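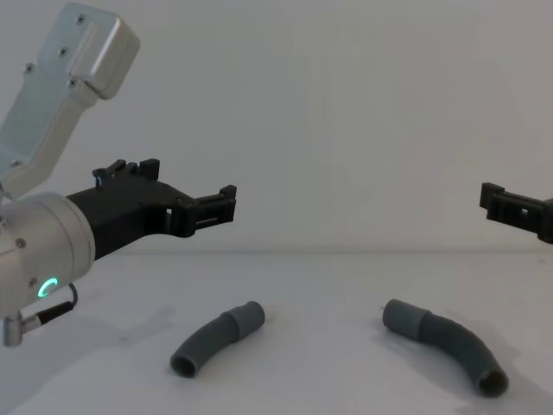 Wolex-Tuyaux
Jeu de données et code du club de robotique de Brinville

Version du mois de mars. Si vous aviez récupéré celle de l'automne, jetez-la, le format des fichiers a changé et le script de lecture ne voudra plus rien savoir.

C'est quoi

Wolex-Tuyaux, c'est notre projet de l'année au club : apprendre à deux bras à prendre chacun un bout de tuyau annelé, à les lever au-dessus de la table et à emboîter les deux manchons l'un dans l'autre. Dit comme ça, on a l'impression que c'est plié en un après-midi. On y est depuis la rentrée et je rêve de tuyaux gris la nuit.

Le dépôt contient les démonstrations téléopérées, les scripts pour les lire et les rejouer, le code d'entraînement (un clonage de comportement tout ce qu'il y a de plus classique) et nos notes d'évaluation, ratés compris. J'écris ce README à la première personne parce que c'est moi qui maintiens le dépôt, mais le travail est celui de toute l'équipe, et la moitié des bonnes idées viennent des premières années !

Pourquoi des tuyaux

Le sujet vient du concours Grudeo, catégorie « assemblage souple ». Le règlement demande d'assembler deux pièces dont au moins une se déforme pendant la prise, sans gabarit ni fixation sur la table. On avait pensé à des câbles, puis à des sangles, et on a fini par tomber d'accord sur le tuyau : ça se plie, ça garde un peu sa courbure, ça roule quand on le touche mal, et le manchon lisse au bout donne quand même une zone rigide à viser. Et puis c'est vraiment pas cher (le budget du club, on en reparlera un autre jour).

Le poste

Deux bras face à une table blanche, devant un mur blanc. Sur chaque bras, une pince noire en plastique mat, avec des ouvertures dans les doigts. Les tuyaux sont gris foncé, annelés, avec un manchon gris plus clair et un peu plus large à une extrémité, l'autre extrémité étant ouverte. Position de départ habituelle : les deux tuyaux couchés sur la table, manchons tournés l'un vers l'autre, avec de la place entre les deux.

Le fond tout blanc, c'est joli et ça simplifie la vie au début. En contrepartie, le modèle n'a jamais rien vu d'autre, donc si votre table est en bois clair ou s'il traîne un tournevis dessus, attendez-vous à des surprises. J'y reviens dans les limites.

Le support de table et les cales de calibrage ont été dessinés à l'atelier Lauritsen, qui nous prête aussi la salle le soir. Les plans sont dans le dossier materiel, faites-en ce que vous voulez.

Ce qu'il y a dans le jeu

114 épisodes retenus. Chaque épisode est une démonstration complète, depuis les pinces en position d'attente jusqu'au retour à cette même position. On enregistre à 50 Hz et on coupe au bout de 1000 pas de temps, ce qui laisse vingt secondes à la personne qui pilote. Au début on ne coupait pas du tout et certains épisodes contenaient une longue pause pendant laquelle quelqu'un répondait au téléphone. Le réseau avait très bien appris à attendre.

Pour chaque épisode vous trouverez :

positions : les angles articulaires des deux bras, gauche d'abord, droite ensuite
pinces : l'ouverture des deux pinces, entre zéro (fermée) et un (ouverte)
commandes : ce que la téléopération a envoyé, à ne pas confondre avec ce que les bras ont fait
video_poitrine : la vue à hauteur de poitrine, face à la table
etapes : les annotations à la main, voir juste après
meta : un petit fichier texte avec la version du matériel, l'initiale du pilote et les remarques éventuelles

Les étapes annotées sont approche, prise, levée, alignement, insertion et relâche. Elles ont été posées à la main par deux personnes différentes, puis comparées. Sur la frontière entre alignement et insertion on n'est presque jamais d'accord, alors on a gardé la moyenne. Si vous avez besoin d'une coupure nette à cet endroit, je vous conseille de la refaire avec les commandes des poignets, ça marche mieux que nos yeux fatigués.

Comment on a collecté

Une personne pilote, une autre replace les tuyaux entre deux essais. Le replacement se fait à la main, sans repère collé sur la table : on tire une carte dans un paquet, la carte donne une orientation grossière pour chaque tuyau, et on pose. C'est rustique, mais quand on laissait les gens choisir librement, tout le monde finissait par poser les tuyaux exactement là où c'était facile à attraper (moi le premier).

On change de pilote régulièrement. Ça se voit dans les données, d'ailleurs : il y a les prudents qui descendent tout droit au-dessus du manchon, et les autres qui arrivent en biais en poussant un peu le tuyau avec le doigt. Les deux styles fonctionnent et on a gardé les deux. Si vous entraînez un modèle qui fait la moyenne des deux, par contre, vous obtiendrez un bras qui se pose délicatement à côté du tuyau et ferme la pince dans le vide. On a la vidéo dans le dossier rates, elle a beaucoup de succès au club.

On a écarté les épisodes où une pince touche l'autre, ceux où le tuyau quitte la table, et ceux où l'enregistrement a sauté. Les épisodes avec une prise manquée puis rattrapée sont restés, avec la mention reprise dans meta. À mon avis ce sont les plus utiles du lot.

Installation

Il vous faut Python, un environnement virtuel propre et de la patience avec les pilotes vidéo. Ensuite :

pip install -r requirements.txt
python lire.py --episode 1
python rejouer.py --episode 1 --simulation

La troisième commande rejoue l'épisode dans le simulateur. Pour rejouer sur de vrais bras, on enlève l'option simulation, mais lisez d'abord la section suivante, s'il vous plaît, vraiment.

Sécurité

Gardez une main sur l'arrêt d'urgence pendant tout le rejeu. Les deux pinces travaillent très près l'une de l'autre au moment de l'alignement et nos trajectoires supposent notre écartement de bases à nous, pas le vôtre. Vérifiez l'écartement dans config_poste avant de lancer quoi que ce soit. Chez nous, la vitesse est bridée par défaut ; vous pouvez lever la bride, mais testez d'abord sans tuyaux et avec personne à portée.

Surveillez aussi les câbles. Celui du poignet fait une boucle, et si vous faites tourner la dernière articulation toujours dans le même sens, elle finit par se tendre. Le script vérifie_poignets râle avant que ça arrive, ne l'ignorez pas comme je l'ai fait.

Entraînement

python entrainer.py --config base

La configuration de base tient sur la carte graphique d'un portable de joueur, c'était une exigence de départ. On entraîne pendant 2000 époques, c'est sûrement trop, la courbe s'aplatit bien avant, mais on lance le soir et on regarde le matin, alors autant que la machine s'occupe. Les points de sauvegarde sont gardés au fur et à mesure et vous pouvez arrêter quand vous voulez.

Où on en est

La prise marche bien des deux côtés. La levée aussi, tant que le tuyau est attrapé près du manchon. L'alignement est correct quand les deux courbures sont en miroir, et devient franchement aléatoire quand elles partent dans le même sens : le modèle tourne un poignet, puis l'autre, puis revient, on dirait quelqu'un qui cherche le bon côté d'une clé USB.

L'insertion est le gros chantier. Les manchons arrivent face à face, se touchent, et une fois sur deux un des tuyaux pivote dans la pince au lieu de s'enfoncer. On soupçonne le dessin des doigts. Une version avec une gorge arrondie est en cours d'impression, les fichiers arriveront dans materiel quand on l'aura essayée.

Je ne publie pas de taux de réussite global pour l'instant. On a changé de protocole d'évaluation deux fois et les chiffres ne se comparent pas entre eux, les feuilles brutes sont dans le dossier evaluation pour les courageux.

Limites connues

Un seul poste, un seul éclairage, un seul modèle de tuyau. L'ombre des bras tombe toujours à peu près au même endroit et je pense que le réseau s'en sert, parce qu'en déplaçant une lampe on a perdu la prise à gauche pendant toute une soirée.

Une seule vue, de face. Quand une pince passe devant le manchon, on ne voit plus grand-chose de ce qui se joue derrière. Une vue de poignet est prévue, mais il faut d'abord trouver où la fixer.

Pas de capteur d'effort. L'insertion se devine aux commandes et à l'image, c'est tout.

Les pilotes sont des étudiants en fin de journée. Prenez ça comme une source de variété.

Contribuer

Toute aide est bienvenue ! Si vous avez deux bras et des tuyaux qui ressemblent aux nôtres, des épisodes supplémentaires nous feraient un plaisir fou. Respectez l'ordre gauche puis droite dans les positions, passez vérifie_format avant d'envoyer, et remplissez meta même quand il n'y a rien à dire. Pour le code, ouvrez une discussion avant une grosse modification, on est peu nombreux à relire et en période de partiels ça peut traîner.

Pour les questions, passez par l'onglet des tickets du dépôt. On est aussi au local du club à Brinville, à partir de 18 h, la porte est souvent ouverte et le café est mauvais.

Licence

Données et plans : réutilisation libre en citant Wolex-Tuyaux, club de robotique de Brinville. Code : licence MIT, texte complet dans le fichier LICENCE.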